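Section 6. Setting Up a Season in Skurnunari League Manager

Read this section before you type in a single team. The program lets you build a season in any order you like, and then punishes you for picking the wrong one.

6.1 Creating the season

1. Open the Seasons tab and choose New Season.
2. Give the season a name. Put the year in it. The program sorts by name only, and two seasons both called "Fall Flag Football" will be listed side by side with no way to tell them apart.
3. Set the number of points for a win, a tie and a loss. The default is 3 for a win, 1 for a tie and none for a loss. Football leagues that rank by winning percentage should pick Percentage here and skip the point boxes.
4. Click Save. Wait for the green bar.

Note: The point values are supposed to be editable later. They are, but games already entered keep the old values until you run Recalculate from the Tools menu. The message "Standings up to date" appears either way, so don't put much faith in it.

6.2 Adding teams and rosters

1. Choose Teams, then Add. Type each team name exactly as you want it printed on the schedule.
2. To bring in rosters, choose Import and select your file. Columns must run last name, first name, jersey number, birth year.
3. Check the preview. Accented letters are the usual trouble. A player entered as Bañuelos should not come out with a question mark in the middle.
4. Click Accept.

Caution: Import replaces the roster. It does not add to it. If you have already entered late sign-ups by hand, export them first or you will be typing them again.

The limit is 3000 players per season, counting inactive ones. The sales page calls this "room for any league." A large youth program that never clears out old names can hit it, and the import will then stop partway down the list without a warning.

6.3 Building the schedule

1. Choose Schedule, then Auto-Build.
2. Enter your fields, the hours each one is open, and any blackout dates.
3. Set Minimum Rest. This is the number of days between games for the same team.
4. Leave Smart Balance off for the first build.
5. Click Build and look over the result before you publish it.

Smart Balance claims to even out home games, early starts and long drives. In our trials it evened out home games fairly well. It did nothing we could detect for early starts, and one team, Bavine, opened with four straight 8 a.m. kickoffs. You can try it once you have a plain schedule saved to fall back on.

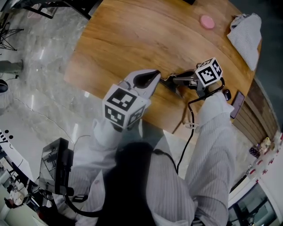
Koen Prins disagrees with the advice on Smart Balance and wrote in to say so: his league has left it on since April, the early games came out fair once he listed every field separately, and he thinks most complaints come from people who lump their fields together under one name. It may be worth a try if your fields are set up that way. We would still save the plain version first.

6.4 Publishing

1. Choose Publish, then Preview as Guest.
2. Click through at least one team page and one field page.
3. Confirm that phone numbers are hidden. The Hide Contacts box is cleared every time you rebuild the schedule -- check it again even if you checked it yesterday.
4. Click Publish Now.

Note: Coaches get an email for every change after this point, including a corrected spelling. Turn off Notify under Settings while you clean up, and turn it back on before you move any game.

6.5 Tiebreakers

The tiebreaker list runs from top to bottom. Head-to-head comes first and point difference second. With three or more teams tied, the program skips head-to-head without telling you. If your rules say otherwise, work out the order on paper and use Manual Rank.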